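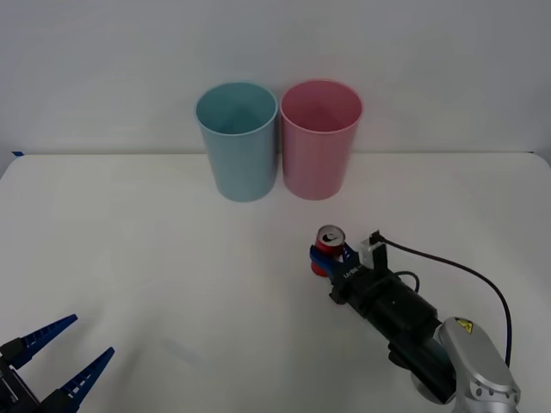

하늘색 컵과 분홍색 컵

투세로우(Tuserow) 자주 묻는 질문
최종 수정: 22. 4. 15.

투세로우는 어떤 게임인가요?
강과 수문을 다루는 턴제 마을 경영 게임이에요. 플레이어는 러크데일이라는 골짜기 마을의 물길 관리인이 되어 수문을 여닫고, 둑을 쌓고, 물레방아를 돌립니다. 전투는 없습니다. 대신 봄에 눈이 녹으면서 강물이 불어나는데, 이게 웬만한 보스전보다 훨씬 긴장돼요!

누가 만드나요?
개발사는 사소(Saso)입니다. 기획과 프로그래밍은 이라이스 오초아, 음악과 효과음은 미트라 에브라히미가 맡고 있어요. 이 페이지는 한국어 번역팀에서 관리하고, 내용이 바뀌면 개발팀에 확인한 뒤 고칩니다.

지금 해 볼 수 있나요?
네! 2월에 공개한 체험판을 아직 받을 수 있습니다. 첫 번째 골짜기 전체와 연습용 지도가 들어 있고, 봄부터 가을까지 진행됩니다. 겨울은 정식판에서 만나실 수 있어요(얼어붙은 강 위로 짐을 나르는 게 정말 재미있습니다).

체험판 저장 파일을 정식판에서 이어서 쓸 수 있나요?
아쉽지만 안 됩니다. 수위 계산 방식이 체험판 이후로 많이 달라져서 예전 마을을 불러오면 밭이 전부 물에 잠겨 버려요. 마을 이름과 깃발 문양은 옮길 수 있으니 체험판 폴더를 지우지 말고 두세요.

한 판은 얼마나 걸리나요?
골짜기 하나에 90분 정도 잡으시면 됩니다. 둑 모양에 집착하기 시작하면 한없이 길어집니다. 저희 번역팀에도 두 번째 골짜기에서 일주일째 못 나오는 사람이 있어요.

지도는 몇 개인가요?
이야기 모드에는 골짜기가 일곱 개 있습니다. 자유 모드에서는 지도를 무작위로 만들 수 있고, 시드 번호를 친구에게 보내면 똑같은 강에서 시작할 수 있어요.

'아기레'가 뭔가요? 게시판에 계속 나오던데요.
아기레(Aguirre)는 가장 어려운 난이도의 이름입니다. 턴을 되돌릴 수 없고, 상류의 비 예보도 보이지 않습니다. 이야기 모드를 한 번 끝내면 열려요. 첫해를 넘기셨다면 꼭 게시판에 자랑해 주세요. 다들 진심으로 축하해 드립니다!

멀티플레이를 지원하나요?
같은 화면에서 2명이 함께 할 수 있습니다. 한 사람은 상류, 한 사람은 하류를 맡고 턴은 동시에 진행돼요. 온라인 멀티플레이는 계획에 없습니다.

권장 사양이 궁금해요.
오래된 노트북에서도 잘 돌아가는 편입니다. 저장 공간은 체험판이 550MB, 정식판은 설치할 때 600MB가 필요합니다. 그래픽 설정에서 '물결 세부 표현'을 끄면 구형 내장 그래픽에서도 한결 부드러워져요.

게임패드로 할 수 있나요?
됩니다. 버튼 배치도 설정에서 바꿀 수 있어요. 다만 수문을 여러 개 묶어서 선택하는 기능은 아직 마우스가 더 편합니다. 패드용 선택 바퀴를 새로 만드는 중입니다.

한국어는 완벽하게 지원되나요?
메뉴와 이야기, 도움말까지 모두 한국어로 나옵니다. 조사가 어색하게 붙는 문제('수문를' 같은 것)는 최근 패치에서 거의 잡았는데, 직접 지은 마을 이름에 숫자나 영문이 섞이면 아직 가끔 틀립니다. 발견하시면 화면을 찍어서 보내 주세요.

모드를 만들어도 되나요?
물론이죠! 건물과 날씨 자료는 텍스트 파일이라 메모장으로도 고칠 수 있습니다. 설치 폴더의 mods 안에 새 폴더를 만들고 넣으시면 돼요. 음악 파일을 따로 떼어 배포하는 것만 삼가 주세요.

방송이나 영상에 써도 되나요?
네, 수익 창출도 괜찮습니다. 배경 음악도 전부 직접 만든 곡이라 그대로 트셔도 돼요.

강물이 갑자기 거꾸로 흘러요. 버그인가요?
하류 둑이 상류 수문보다 높으면 실제로 역류합니다. 둑을 한 칸 낮춰 보세요. 그래도 계속되면 저장 파일을 첨부해서 버그 게시판에 올려 주세요. 그래픽 카드 이름과 게임 버전도 함께 적어 주시면 큰 도움이 됩니다.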